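Household chore robots

A household chore robot is a machine meant to do the jobs you'd do at home: dishes, wiping down counters, putting groceries away, laundry. I've kept this entry for the Salleck home technology wiki going for a while now, and the question in my inbox is always the same. Can they do it yet? Sort of!

Floors came first, and floors are easy (flat, and they stay put). Shop floors had a head start too, with arms that pick up the same stiff part in the same spot all shift long. Cloth is a different animal. A shirt never lands the same way twice, and a machine has to work out where the corners went before it can do anything useful.

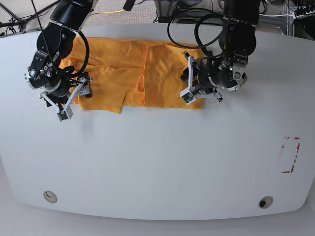
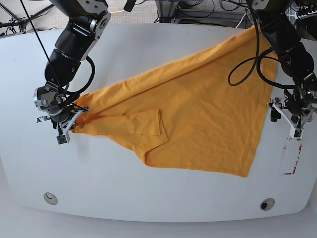 Laundry folding is the chore I get asked about most, and it's still slow going. Lleucu Parry, who edits the Gititz newsletter, timed 20 folds on a two-armed setup last October and told me she could've done the whole basket by hand and had lunch. Most setups give the machine a big clear table and one garment at a time, like the orange-yellow one on the white tabletop, and your bed with a heap of 200 mixed things on it is a lot to ask after that. Even getting a pinch on one corner takes some doing. Thin fabric slides, sleeves hide underneath, and wrinkles look an awful lot like edges.

Prices and rentals: Trurero rents a folding station to small laundries for 800 a month, setup included. Seul-gi Gil tried one at her shop and kept it for towels only. She still does the fitted sheets herself, and so do I (badly).

See also: Dish loading; Jeon gripper; Robot vacuum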